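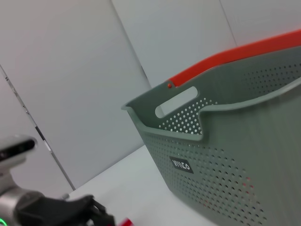 *Fig. 1. Wrist view, gripper low on the left, basket on the table.*

# Handout 4: Collecting examples for the basket task

Read before lab. Bring a printed copy, the laptop at the Jistcombe station is slow.

## Where we are

Last time: what a policy is, why it copies what it's shown, good and bad. Today: where the showing comes from. One person drives the arm, the recorder saves camera streams + joint positions + gripper opening. One start-to-finish attempt = one **episode**. Learner never sees your intentions, only the numbers and the pixels. Keep saying this to yourself.

Course target is 3000 episodes across all groups. We have 2583 as of this morning. Not all of those will survive review, see below.

## Vocabulary (will be used without warning)

- **Episode**: one attempt, reset to reset
- **Reset**: putting the table back to a legal start layout
- **Wrist view**: moves with the hand, close, loses sight of most things
- **Head view**: wider, steadier, but the hand blocks it at the worst moment
- **Label**: success / fail / discard, plus one line of text

## Before you record

1. Log in to Workska, pick your group, pick "basket". Not "basket_old".
2. Check both camera streams are live. Live means the clock in the corner is ticking, a frozen stream looks fine until you play it back.
3. Set the start layout from the card. Move the basket a bit between episodes, turn it too. If it's always in the same spot the policy learns the spot.
4. Vary what goes in. Shiny, dark, round, flat. Glass counts as hard, do a few anyway.
5. Hands out of view, then start.

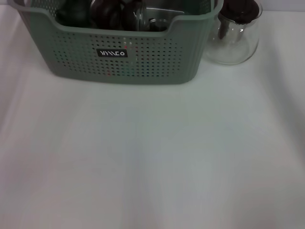

*Fig. 2. Head view. Basket and glass jar at the far edge of the table, front left clear.*

Look at how much of Fig. 2 is plain white table. Easy for you, not so easy for the learner: pale surface, clear jar, weak edges. The dark rounded things in the basket are half hidden by the rim, and no amount of resolution fixes that. So ask each time, could *I* do the next move from this view alone? If no, does the wrist view have it? If neither, the episode teaches guessing.

## Driving

Slow near contact. Medium everywhere else. Don't stop dead to think, pauses get learned too (the group before you produced a policy that hovered for ages over the rim. very polite, useless).

One regrasp is OK and even useful, it shows recovery. Three in a row, discard. If you bump the basket, keep going and note it in the text line.

Swap drivers often. A set from one person has one person's habits in it, always approaching from the left and so on. Write driver initials in the notes feild.

## Review

Everybody reviews another group's batch, never their own. Play at normal speed, then step thru the contact part. In the Iwasaki batch 68 episodes went to review and 61 were kept. Of the ones dropped, most had the wrong label, so nothing wrong with the driving at all. Sloppy labels cost more than sloppy hands.

Discard if:
- a stream drops or freezes
- start layout isn't on the card
- someone reaches in
- blur lasts thru the grasp itself

Blur during travel is normal for the wrist view, keep it. In Fig. 3 the lettering on the basket plaque can't be read and the blocks along the bottom are patches of color. You can still tell red from green from blue, and where the basket corner is. Enough for a travel frame. Same blur at the moment the fingers close = no.

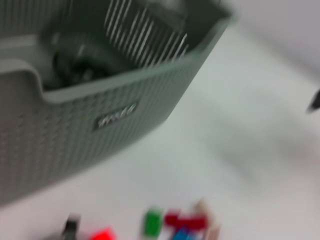
## Lab exercise

Pairs. Record your share, label, hand over to the next pair. Then, on one page:

- Pick one kept and one discarded episode. What could the learner get from each?
- Find a moment where the two views disagree about how easy the task is. Give the frame number.
- Suggest one change to the start layout card and say what you expect it to do to the policy.

Page is due in the Workska folder by 5 pm, PDF please, no photos of notebooks.

## Next

Splitting the set. The Vendville batch gets held out completely, don't train on it, don't peek at it. Read the section on train/test leakage, skip the proofs. Also bring back the layout cards, we're short again.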